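How Does a Robot Arm Know Where to Go?

A page for curious readers from 9 years old

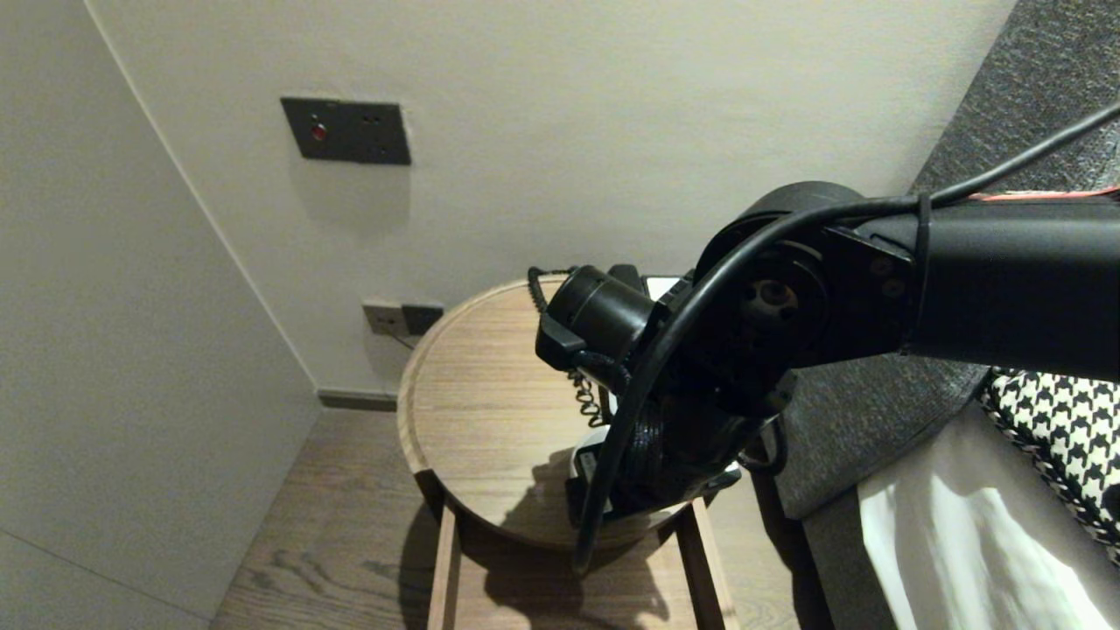
When you want to take a cup from the table, you do not think very much. You see the cup, your arm goes there, your fingers close. It takes maybe one second, and you can talk to your sister at the same time.

For a robot arm the same job is long work. The arm has motors, but motors do not know anything. Somebody must tell each motor how much to turn, how fast, and when to stop. The one who tells it is a computer program. In this page we will look at what is inside such a program.

Part one: seeing

A camera gives the computer a picture. You look at a picture and you say "table." The computer gets only a very long list of numbers. Each number tells how bright one tiny dot is, or how much red, green or blue is in it.

The part of the program that makes sense of these numbers is called perception. It is a long word and it means to notice things. In our project this part has the name Varma. Before Varma could find a thing on a table, we had to show it 2584 pictures. On every picture a person had drawn a line around the thing and written its name. After many pictures the program begins to find the same shapes without help.

Shadows are difficult. An arm with a lamp or a window behind it makes a dark shape on the table, and the shadow moves when the arm moves. In the beginning Varma thought the shadow was also a thing, and it wanted to pick it up! We had to add more pictures with shadows in them.

There is one more question: how far away is the thing? Close one eye and try to touch the tip of a pencil with your finger. It is harder, no? Two eyes help you to feel the distance. Many robots use two cameras, or one special camera which can measure distance.

Part two: planning

Now the program knows where the thing is. It must find a way for the arm to get there. This is called planning, and our planning program is Grestico.

Think about your own arm. It can bend in the shoulder, in the elbow and in the wrist. A robot arm also has joints, and it can reach one point in many different ways, with the elbow high or with the elbow low. Some of these ways are bad. The elbow can hit a wall. The hand can come down on the edge of the table. A cable can be pulled too much.

So Grestico makes a simple model of the room inside the computer. A wall is a flat board. A round table is like a big coin on legs. A bed is a box. Then it tries a path in this model, and if the path touches something, it throws this path away and tries another. One time we looked in the records and saw that it had tried 1129 paths for one small movement. It did not get tired, and it did not complain.

Part three: control

A plan is only a wish. The real arm is heavy, and it can be a little late or go a little too far. The control program checks this. Ours is called Stonero. Many times in every second it asks each joint, "Where are you now?" and compares the answer with the plan. If the joint is behind, the motor gets more power. If it is too far, the motor gets less, or it pushes back.

You do the same when you carry a full glass of water. You look, you correct, you look again. Engineers call this a feedback loop.

The gripper, which is the hand of the robot, also needs control. If it closes too softly, the thing falls. If it closes too hard, an egg will be an omelet.

Try it at home

You need a friend, a scarf and a plastic cup. One of you is the arm and wears the scarf over the eyes. The other one is the program. Put the cup on the table. Remove anything that can break.

The program may say only these words: left, right, up, down, forward, back, open, close, stop. The arm does what it hears and nothing more. Can you pick up the cup in about 20 commands?

Change places and play again. Then put a pillow between the hand and the cup, and see if the program remembers to go over it.

Words to remember

Perception: finding out what is there from camera pictures.
Planning: choosing a path before moving.
Control: checking and correcting during the movement.
Joint: a place where the arm can bend or turn.
Gripper: the hand of a robot.

Text by the Flarkov software group. Teachers may copy this page for their class.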